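Thread. I have now spent most of a winter trying to learn to like coffee at the age of forty-six and I have findings.

1/ Background: tea household. My mother kept one jar of instant for the plumber. It had a label on it that said PLUMBER. I was an adult before I found out other people's houses had a machine.

2/ What changed is I took a job where every decision gets made at the coffee place downstairs. I went down with everybody and ordered a hot water. You would think I had ordered a bowl of gravel. So in December I started training.

3/ Phase one was milk. Large, with syrup. I want to be fair to this drink, it was delicious, and it had about as much to do with coffee as a candle called Ocean has to do with fish.

4/ Phase two, a friend told me to cut the syrup by one pump a week. By the last pump I was drinking warm beige. I drank it standing up at the sink so it would be over sooner.

5/ Then I made the mistake of reading. Coffee people will tell you a bag tastes of apricot, jasmine, and "structured." I bought that bag. I brewed that bag. It tasted like the inside of a pencil case.

6/ Went back to the shop (Itetgate, on the corner where the shoe repair used to be) and said I couldn't find the apricot. The kid asked what my water was like. My water? It's wet. It comes out of the wall.

7/ He sold me a filter. I'm not proud of how fast that happened.

8/ Filter report: the kettle looks terrific inside. Still no apricot.

9/ A reply is asking about grinders. I have a hand grinder, a Grirkura, passed down from my brother-in-law, who gave up. It takes long enough that by the time I'm done I've woken up by other means and could skip the coffee.

10/ Also the handle comes off. It comes off on the upstroke, so you hit yourself in the chin. I've started grinding with my head turned to the side like somebody lighting a firework.

11/ OK so the one person who got anywhere with me was Sandrine Boyer, who taught a tasting evening at the library in Kurnevstead. Two hours, folding chairs, a very bossy kitchen timer. I went expecting to be told about jasmine.

12/ Her whole method is that you never taste one coffee. You taste one next to another and say which is more sour. That's it. You aren't allowed any fruit for the first hour. A man said "blackcurrant" and she made him put a quarter in a saucer.

13/ And I could do it! Left one was more sour. Then the next pair, right one was more bitter. I've been handed single cups all my life and asked for an opinion, and I had nothing to hold them up against.

14/ She also says to let it cool. Way past the point where you'd send it back. Most of what I'd been calling "the taste of coffee" was apparently the taste of burning my tongue.

15/ So I do it at home now. Same beans, change one thing, taste side by side, write down a single word. The notebook so far says: sour, sour, thin, ashtray, sour, fine, FINE (underlined), soup.

16/ "Soup" was the day I misread the scale. We won't be discussing soup.
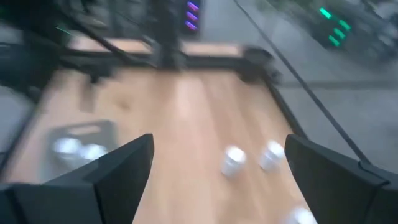
Five little cups, one table. 

17/ My husband has asked whether the tasting has to happen at the table where people also eat. He has also asked why there's a spoon in every room. These are fair questions and I've taken them under advisement.

18/ Somebody wants to know about Turkish coffee. Yes. There's a bakery by my dentist called Çınar and I had one there after a filling, with half my face asleep. Best cup of the whole project. I can't say if that was the coffee or the anesthetic.

19/ Went back with a working face. Still good. Thick, sweet, tiny, done in three sips, and then you sit there like a person with a past. I may have been going about this at the wrong size.

20/ Current status: I can drink a plain black coffee at work and finish it. I don't look forward to it. I look forward to it slightly more than the meeting.

21/ Next month, decaf, which I'm told is for people who like the taste. Will report back. If anyone wants a Grirkura, it's free, bring your own chin.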